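Chapter 5
Laying Out the Table: Plates, Trays and the Space Between

I learned to set a table from my grandfather, who set it the same way every night of his life and would quietly move your fork back if you nudged it. So when I started teaching tableware and table planning (a night class at first, then the course this book grew out of), I figured I had the whole subject in my pocket. I had one table in my pocket. His! It seated four, it had a cloth on it all year, and every plate that ever touched it was the same white plate.

Then in my second September of teaching, a student named Sheldon Pelletier asked me how much table a plate really needs. I said it needed as much as its own width, plus a bit. He asked how big the bit was. I waved my hands, the class laughed, and I went home and got out a tape measure. Most of this chapter comes from that evening and the many evenings after it.

So let's start with the table and leave the food for Chapter 6. Before you read on, clear a surface at home, any surface, and measure it. Write the width down in millimeters, since the worksheets use them and you'll want to get comfortable. The usual allowance for one seated person is 600 millimeters of table edge, which sounds generous until you put a dinner plate, a glass, a side plate and two elbows in it. My own table is 2000 millimeters long, so on paper I get three people down a side with a little left over for the bread. In real life the person in the middle spends the meal apologizing. 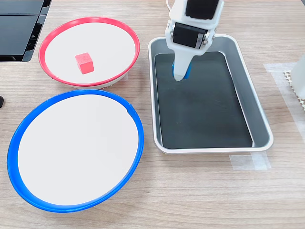 Color is the cheapest planning tool you own, and I wish I'd started using it sooner. When every plate is plain white, people have to be told which one is for what, and you end up being the person who tells them, all night, while your own dinner gets cold. A colored rim does that job for you. Put a smaller plate with a red rim next to a larger one with a blue rim and you can say "shells go on the red, supper goes on the blue" once and be finished with it. The middles can stay white, so the food still looks like food. Notice too how little room there is where those two rims come together; at that distance, a hand reaching to lift one plate is going to bump the other. And then there's the metal tray, set on the diagonal. I like a tray turned that way when it's meant to be reached from more than one seat, but it does take up more of the table than the same tray squared to the edge, and you have to plan for that. Try it with your own tray and a tape measure before you take my word for it.

That brings me to the word I'll be using for the rest of the chapter, which is footprint. A plate has two of them. There's the part that touches the table, and there's the full width of the rim, which hangs out past it. When you're working out whether things fit, use the rim. I've graded a lot of lovely drawings where everything fit beautifully because the student had measured the bottoms of the plates.

You'll also meet four made-up households in the exercises, and I'm fond of all of them. The Lovau table is round and too small. The Skarkholm table is long and narrow, and the family insists on serving dishes down the center. Innes is a breakfast counter with stools. Jollar is a picnic table, and yes, wind is part of the problem. You'll plan a meal for each one using a fixed cupboard of 23 pieces, and you can't buy any more (I've been asked).

Keep a pencil handy and keep that table clear if whoever you live with will put up with it. We'll begin with the plain dinner plate, how it is measured, and why two plates sold as the same size may not stack.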